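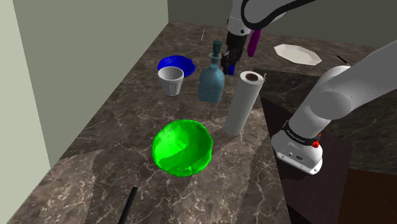
Section 6. When the Arm Will Not Let Go

Applies to: Skorkness kitchen simulation, countertop set, release of 21 Jul 2023 and later
Maintained by: Pauline Sedgwick and Reece Pearce, Sotbridge

The fault covered in this section is called a sticky grasp. The arm picks up a small object, carries it to the right place, receives the command to open, and keeps hold of it with the calm of a toddler who has found the car keys. The log will say RELEASE OK. The log is an optimist.

Sticky grasps are most common with the small blue cube. They cost you a run. The trouble starts when people try to fix one by hand, so please read the cautions before touching anything.

CAUTION: Do not drag the held object out of the fingers with the mouse. The physics engine will settle the disagreement by throwing something, usually the paper cup, through a wall.

CAUTION: If your station is bridged to a real arm, disconnect the bridge first. Simulated fingers can be reset from a menu. Yours are covered by a different department.

6.1 Confirming the fault

1. Pause the run. Do not press Stop, which clears the contact history you are going to want in step 5.

2. Switch to the wrist view and check that the object is still between the fingers.

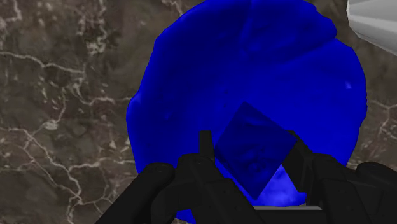 3. Open the Contacts panel and compare the commanded finger width with the measured one. If the command says open and the fingers have not moved, you have a sticky grasp. If both say closed, the release was never sent and you want Section 3.

4. Turn on contact outlines. Blue on blue is hard to judge by eye, and Eoin Ní Chonaill once spent most of an afternoon debugging a cube he had mistaken for a shadow.

5. Save the contact history under the run number. "New folder (2)" is not a run number.

6.2 Clearing the fault

1. Set simulation speed to the lowest value.

2. Raise the arm until the held object is clear of everything below it, dishes included.

3. Choose Gripper > Detach Constraint. The object should drop.

4. Wait 200 time steps for things to settle. Rolling objects may need longer and will not be hurried.

5. Send Open, then Close, then Open again. All three must show in the measured width before you resume.

Note: If Detach Constraint is grayed out, the run is still live. Go back to 6.1, step 1, and pause it with more conviction.

6.3 If it comes back

Two sticky grasps in one session usually mean the friction value was edited and saved over the default. Reload the Purves friction table and restart. If the fault survives that, send the contact history to Lorraine Dawber with your settings file. Leave out the screen recording with commentary. She has received several.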